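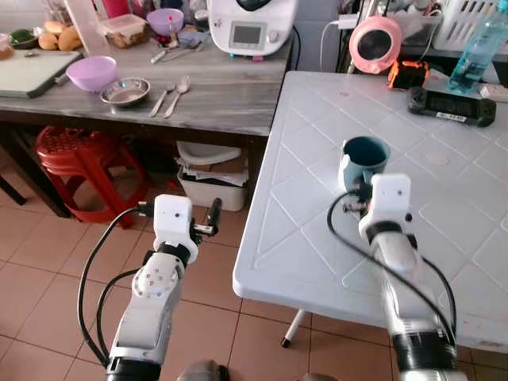

Slide 2: What the session covers

Speaker notes, Corey Hapeta, Stusetport early language day, Aug 8, 2021

Say hello, say where the toilets are, check the back row can hear.

The talk is on "who", "what", "where", "when" and "why" questions with four to seven year olds. Mostly the order we teach them in, and what to do with the child who answers a different question from the one you asked. Handouts are by the door. Questions at any time, but keep the ones on assessment for slide 8.

Slide 3: The usual muddle

Read out the three exchanges on the slide, slowly.
"Where did you go?" "With Nana."
"When do you eat breakfast?" "Toast."
"Who is in the bath?" "Washing."

Pause. Ask people to talk to a neighbour about which one they hear most.

Point to make: the child has understood a good part of the sentence. They have picked up "breakfast" and told you something true about breakfast. The question word is the bit that got lost. If we mark it as wrong and move on, we lose that information. Write down what they said, word for word.

Slide 4: Order of teaching

What and where first. Then who. Then why, when and how, and these take much longer.

Some schemes put "why" before "when". I don't mind which. At Hevis we found the children who had no clear idea of morning and afternoon got nowhere with "when", so we taught the time words first and came back to it in December.

Don't teach "who" and "where" in the same week. They look alike to us on the page and sound alike to a tired five year old.

Slide 5: Sorting before answering

Hold up the coloured mats. Orange for people, green for places, blue for things.

The child sorts picture cards on to the mats before you ask any question at all. Give this at least two sessions. Next, say only the question word and have them touch the mat. "Who" is orange. Only after that do you ask a full question.

People always ask if the colours matter. They don't, but they need to be the same in the classroom and in the therapy room. If school already uses a colour scheme, use theirs.

Slide 6: The Stomon cards

The pack has 401 cards, and it is too many. I take out a small set for each child and keep the rest in the cupboard. Good points: clear drawings, one action on each, and the places are ones children here will know (shop, park, bus stop). Weak point: the "why" cards. Several have more than one sensible reason and the answer on the back gives only one. Accept any reason that makes sense.

If you have no budget, use family photos and a supermarket leaflet.

Slide 7: What we recorded

Keep this slide short, it is easy to get stuck on it.

92 children across the year groups, one adult asking, same question list for all. More than 3,000 answers written down. Of the wrong ones, 737 were answers to a different question word, and those are the ones the mats are meant to help with. We had no comparison group. Say this clearly before anyone asks.

Thank the Prasertsri nursery team for the recording sheets.

Slide 8: When the child is stuck

Order of help, least to most:
Wait. Count to five in your head.
Say the question again with the question word louder.
Point to the mat.
Give a choice of two: "In the park or in the shop?"
Tell them the answer and ask again straight away.

For "why", start the answer off with "because" and stop.

Try not to change the wording of the question while you wait. Adults do this constantly, me included, and the child then has two sentences to work out.

Take assessment questions at this point. If someone asks about bilingual children: find out from the family how they do with questions in the home language before planning anything.

Slide 9: At home

Parents get one question word at a time, on a slip for the fridge. Two or three goes at bath time or on the walk to school is plenty. Ask them to answer some themselves so it doesn't feel like a test.

Slide 10: Pair task, 10 minutes

One person is the adult, one is the child. The child gives the wrong kind of answer every time. The adult has to use the help list from slide 8 in order. Swap halfway.

Collect the mats back in before the break. The next speaker needs the laptop lead, so leave it on the desk.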